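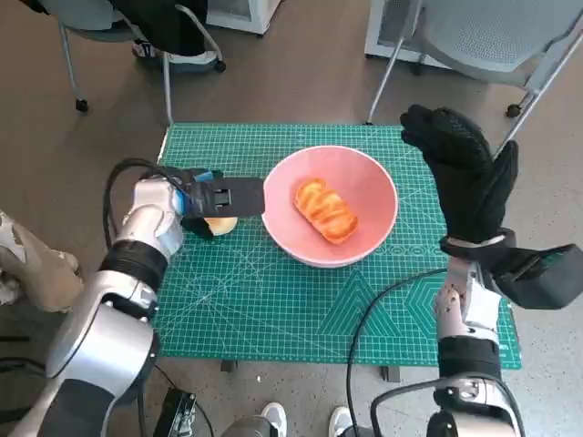 Wusdale Shared Workshop, winter evening course
Handout 4: Picking things up and putting them in the bowl

Welcome back, everyone, and well done for getting through last session's wiring, which I know was a slog for those of you who came along hoping to see things move! This time they do move. By the end of the evening each group should have an arm that can take a bun from the mat, carry it over to the bowl and let go of it without a drama. Do read the handout through once before you switch anything on (I say this every time, and I shall go on saying it until February).

Before you start

Clear the mat of everything except the bowl and one bun. Tools, mugs and phones live on the shelf by the door, please. Then look at your cables with the arm at rest and again with it stretched out as far as it will go. A cable that hangs nicely in one position can pull tight in the other, and the loop near the wrist wants enough slack for a full turn. Anything trailing across the table should lie well clear of the space the arm sweeps through.

One person in each group keeps a hand near the stop switch and does nothing else. Swap over every so often, as it's a dull job and people drift off.

Finding zero

The grid on the cutting mat is your map. Choose a corner where two lines cross, bring the closed gripper down until the tip of the finger is just above it, and save that position as zero. Masanobu Ebihara, who taught me all this when we were both at the Prirnovgate sheds, used to find zero three times over and only believe the third. I've become nearly as bad, and I would gently encourage you to catch the habit too.

Closing the gripper

The position numbers in the Prusitz control program run from 0 (wide open) to 1,000 (shut tight). On the bench arm a bun is held nicely at 600. At 823 it is squashed, and you will be the one eating it. Your own build will differ a little, so creep up on the right number in small steps and write it inside the lid of your parts box.

Soft things are harder than hard ones. A wooden block tells you at once when you've got hold of it, whereas a bun gives and gives, and the motor goes on happily closing. Watch the bun and not the screen.

Over the rim

Most of the trouble comes here. People teach the arm two places, bun and bowl, and are surprised when it travels in a straight line between them and knocks into the side of the bowl on its way. You need a place in the middle, high up, with the gripper and everything dangling below it clear of the rim. Remember that the bun hangs lower than the fingers do! Teach the lift, then the crossing, then the lowering, and run them one at a time at the slowest speed before you join them together.

If you've built two arms, park the second one up and out of the way for now. Getting them to share a table is handout 6.

For next time

Save your program under your group's name and bring a copy with you. Have a go at the Triantafyllou worksheet, page 13, and leave the last question if it makes you cross, as we'll go through it together over tea. Bring something soft of your own to pick up, sweet or savoury, and preferably without icing.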